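4.2 Planning the equipment budget

When we first sat down to plan the purchase, we did what most small groups do and put nearly all of the money into the arm itself. The Kukov site had already learned the hard way (and was kind enough to share its ledger with us) that the small things add up faster than anybody expects – finger pads, screws, spare linkages, and the many hours of handling children's clothes on ordinary tables at home. So we started over, and set aside 300 dollars per hand-held gripper for wear parts, with 10 grippers shared between Huviscombe and Trerstead.

Figure 3. Folding work on a round table with a glass turntable, using hand-held grippers.

We would gently encourage other groups to buy their grippers in pairs, as a shirt or a romper really does ask for two hands, and a single unit tends to sit in a drawer until its partner arrives. Our order with Kos went in during March, and the pads were by far the longest wait – a full two weeks behind everything else!
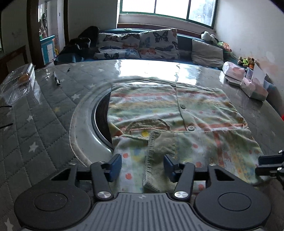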